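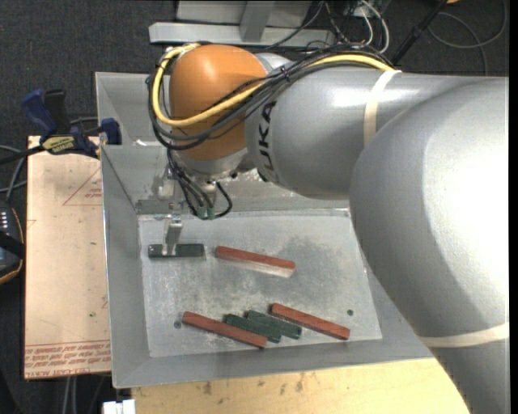

Do I need to know anything about robots to take part in the open day? We are looking for people who have never worked with one, and for a smaller number who have.

Vuratham is holding a robot open day at its Gunn Street workshop in March and needs 30 participants for the bin picking sessions. In bin picking, the robot arm takes blocks out of a metal bin with a gripper. You will watch several runs, say when you think a pick is going to fail, and fill in a short form after each one. You will not operate the arm.

Each session lasts 108 minutes, including a safety talk and a break. Participants are paid $30 in cash or by gift card at the end. Parking is free behind the building - use the Fovia entrance, as the front lot is kept for deliveries.

You must be 18 or older and able to stand for short periods. Stools are available. Wear closed shoes and tie back long hair. Glasses are fine, and safety glasses that fit over them are provided. Large bags stay in the lockers.

We would also like to hear from people who have worked in packing, sorting or machine tending. Please put your years of experience on the form. These places are in a separate session with a longer discussion, run with our partner Turamar.

Sessions are held in English. The workshop is on the ground floor and there is no step at the Fovia entrance.

To apply, pick up a form at the front desk or ask for one by phone, extension 1241. Forms are due by the end of November 2025. We will reply to everyone - please do not send a second form if you have not heard back yet.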